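**Sperrfrist: keine. Zur Veröffentlichung freigegeben.**

# Lesar stellt Geschirrversorgung in Prusport auf gemeinsamen Mehrwegbestand um

*Schulen, Pflegeeinrichtungen und Betriebskantinen greifen ab Juli auf denselben Geschirrpool zu. Gautier liefert Teller, Schalen und Becher, gespült wird zentral in Flelcombe.*

Prusport. Die Lesar Verpflegungsdienste übernehmen ab Juli die Ausstattung von 194 Ausgabestellen im Raum Prusport mit einheitlichem Mehrweggeschirr. Grundlage ist ein Rahmenvertrag mit der Stadt Prusport und den beteiligten Trägern, der die bisherigen Einzelverträge ablöst. Teller, Schalen, Becher und Transportkisten werden künftig aus einem gemeinsamen Bestand gestellt, nach Gebrauch abgeholt, in der Spülzentrale Flelcombe gereinigt und wieder ausgegeben.

Bislang beschafften die Einrichtungen ihr Geschirr überwiegend in eigener Verantwortung. Dadurch waren in den Küchen sehr unterschiedliche Formate im Umlauf, die sich weder gemeinsam stapeln noch in denselben Spülkörben reinigen ließen. Bei Engpässen, etwa nach dem Ausfall einer Spülmaschine oder bei Schulveranstaltungen, musste häufig auf Einwegartikel zurückgegriffen werden. Mit dem neuen Vertrag entfällt die gesonderte Beschaffung. Die Einrichtungen melden ihren Bedarf künftig über ein gemeinsames Bestellformular und erhalten das Geschirr zusammen mit der regulären Warenlieferung.

„Die Küchenleitungen haben uns sehr klar gesagt, was im Alltag stört: fehlende Deckel, zu schwere Kisten, Teller, die nicht in den Wärmewagen passen“, erklärt Alcides Villca, Projektleiter bei Lesar. „Wir haben die Ausschreibung an diesen Rückmeldungen ausgerichtet und mehrere Punkte aufgenommen, die in der ersten Fassung noch fehlten.“

## Einheitliche Formate für unterschiedliche Einrichtungen

Das Sortiment umfasst flache und tiefe Teller, Dessertschalen, Trinkbecher mit und ohne Griff sowie eine Serie mit erhöhtem Rand, die vor allem in Pflegeeinrichtungen zum Einsatz kommt. Hersteller ist das Unternehmen Gautier, das den Zuschlag nach einer Erprobung in ausgewählten Küchen erhalten hat. Geprüft wurden unter anderem Stapelbarkeit, Griffsicherheit, Geräuschentwicklung beim Abräumen und das Trocknungsverhalten nach dem Spülgang.

Die Serie mit erhöhtem Rand wurde im Lauf der Erprobung überarbeitet. In der ersten Ausführung sammelte sich unter dem Rand Restwasser, sodass die Teile von Hand nachgetrocknet werden mussten. Gautier änderte daraufhin die Kontur der Unterseite. Die überarbeitete Fassung ist Bestandteil der Lieferung, Altbestände der ersten Ausführung werden nicht ausgegeben.

Farblich beschränkt sich das Sortiment auf wenige ruhige Töne. Für Einrichtungen, in denen Menschen mit eingeschränktem Sehvermögen essen, steht eine kontrastreiche Variante zur Verfügung, die im Bestellformular gesondert angefordert werden kann. Ein Aufpreis wird dafür nicht erhoben. Auf Aufdrucke und Einrichtungsnamen wird verzichtet, damit jedes Teil an jeder Ausgabestelle verwendet werden kann.

## Spülzentrale Flelcombe nimmt erweiterten Betrieb auf

Die Reinigung erfolgt am Standort Flelcombe. Dort hat Lesar die bestehende Spülhalle um zwei Linien erweitert und den Bereich für die Anlieferung baulich vom Reinlager getrennt. Die Anlage ist im Endausbau auf 648 Transportkisten je Schicht ausgelegt. Kisten, die bis 15 Uhr abgeholt werden, stehen am folgenden Betriebstag wieder zur Auslieferung bereit.

Besonderes Augenmerk lag bei der Planung auf der Wärmerückgewinnung. Die Abwärme der Trocknungszonen wird zur Vorerwärmung des Spülwassers genutzt. Angaben zum tatsächlichen Energiebedarf wird Lesar nach Abschluss des ersten Betriebsjahres vorlegen. Der Betriebsbericht geht den Vertragspartnern zu und wird anschließend auf der Internetseite des Unternehmens veröffentlicht.

Für die Beschäftigten am Standort gilt ein neuer Schichtplan, der mit dem Betriebsrat abgestimmt wurde. Die Spätschicht endet künftig um 21.30 Uhr. Die Arbeitsplätze an der Sortierung wurden mit höhenverstellbaren Tischen und Schallschutzelementen ausgestattet. Die Einarbeitung der neu eingestellten Kräfte übernimmt ein Team aus der bestehenden Belegschaft, das hierfür von anderen Aufgaben freigestellt ist.

## Umstellung in mehreren Abschnitten

Den Anfang machen die Betriebskantinen im Hafengebiet und die Pflegeeinrichtungen im Norden von Prusport. Die Schulen folgen nach den Ferien, damit die Mensen den Unterricht mit vollständiger Ausstattung beginnen können. Einrichtungen in den Umlandgemeinden werden im Anschluss einbezogen. Den genauen Termin teilt Lesar jeder Küchenleitung schriftlich mit.

Am Umstellungstag wird der vorhandene Bestand auf Wunsch abgeholt. Gut erhaltenes Geschirr vermittelt Lesar an Vereine und soziale Einrichtungen in der Region, beschädigte Teile werden stofflich verwertet. Einrichtungen, die ihr bisheriges Geschirr behalten möchten, etwa für Feste oder den Cafébetrieb, können dies tun. Die Reinigung dieser Teile ist allerdings nicht Gegenstand des Rahmenvertrags und verbleibt vor Ort.

Zu jeder Umstellung gehört eine Einweisung des Küchenpersonals. Sie behandelt das Bestücken der Kisten, den Umgang mit Speiseresten, die Kennzeichnung beschädigter Teile und das Meldeverfahren bei Fehlmengen. Die Unterlagen liegen in mehreren Sprachen vor und hängen zusätzlich als Kurzfassung an den Übergabeplätzen aus.

Aus den Erprobungsküchen liegen 3317 ausgefüllte Rückmeldekarten von Tischgästen und Beschäftigten vor. Sie wurden von der Abteilung Qualität und Speisenkultur ausgewertet. Kritisch äußerten sich viele Gäste zum Gewicht der ursprünglich vorgesehenen tiefen Teller, die daraufhin durch ein leichteres Modell ersetzt wurden. Positiv bewertet wurden vor allem die Becher mit Griff. Mehrfach wurde der Wunsch nach einer größeren Obstschale für die Tische geäußert. Eine entsprechende Ergänzung des Sortiments wird derzeit mit Gautier besprochen.

„Geschirr fällt den meisten Gästen erst auf, wenn es unhandlich ist oder fehlt“, so Villca. „Umso mehr hat uns die Zahl der Karten gefreut. Einige waren auf der Rückseite bis an den Rand beschrieben, und gerade aus diesen haben wir viel gelernt.“

## Kosten und Abrechnung

Die Abrechnung erfolgt nach ausgegebenen Kisten. Ein Pfand wird zwischen Lesar und den Einrichtungen nicht erhoben. Üblicher Bruch ist im Entgelt enthalten, ungewöhnlich hohe Verluste werden zunächst mit der Küchenleitung besprochen und erst danach in Rechnung gestellt. Für die Tischgäste ändert sich durch die Umstellung nichts: Die Preise der Mahlzeiten werden unabhängig vom Geschirrvertrag festgelegt.

Private Kindertagesstätten und kleinere Träger, die dem Rahmenvertrag bisher nicht angehören, können ihm auf Antrag beitreten. Voraussetzung ist ein ebenerdiger oder mit Aufzug erreichbarer Übergabeplatz, an dem die Kisten trocken abgestellt werden können. Die Antragsunterlagen sind bei Lesar in Prusport erhältlich. Über die Aufnahme wird in der Reihenfolge des Eingangs entschieden, soweit die Kapazität in Flelcombe dies zulässt.

## Hinweise für die Redaktionen

Medienvertreterinnen und Medienvertreter können die Spülzentrale nach vorheriger Anmeldung besichtigen. Aus hygienischen Gründen ist der Zutritt zum Reinlager nur in Schutzkleidung möglich, die vor Ort gestellt wird. Ton- und Filmaufnahmen sind in der Anlieferung und an der Sortierung gestattet, sofern die dort tätigen Personen zugestimmt haben. Für Gespräche mit der Projektleitung wird um eine kurze Angabe der Themen gebeten.

Gespräche mit Küchenleitungen der Erprobungsküchen vermittelt Lesar auf Anfrage. Besuche in Schulen und Pflegeeinrichtungen bedürfen der Zustimmung des jeweiligen Trägers und können von Lesar nicht zugesagt werden.

**Über Lesar**

Die Lesar Verpflegungsdienste mit Sitz in Prusport beliefern Schulen, Pflegeeinrichtungen und Betriebe mit Speisen und Küchenbedarf. Neben der Produktionsküche in Prusport betreibt das Unternehmen die Spülzentrale in Flelcombe sowie eine eigene Fahrzeugflotte für die tägliche Auslieferung.

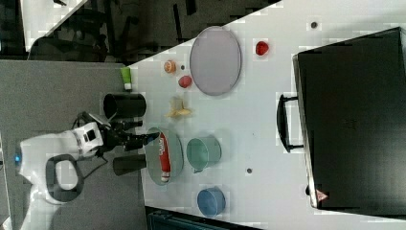
**Lesar Verpflegungsdienste | Abteilung Qualität und Speisenkultur**

Fachliche Rückfragen zu Sortiment, Erprobung und Auswertung der Rückmeldekarten beantwortet die Abteilung montags bis freitags von 9 bis 15 Uhr. Anfragen zur Besichtigung richten Sie bitte schriftlich an die Projektleitung, zu Händen Alcides Villca. Abdruck honorarfrei, um ein Belegexemplar wird gebeten.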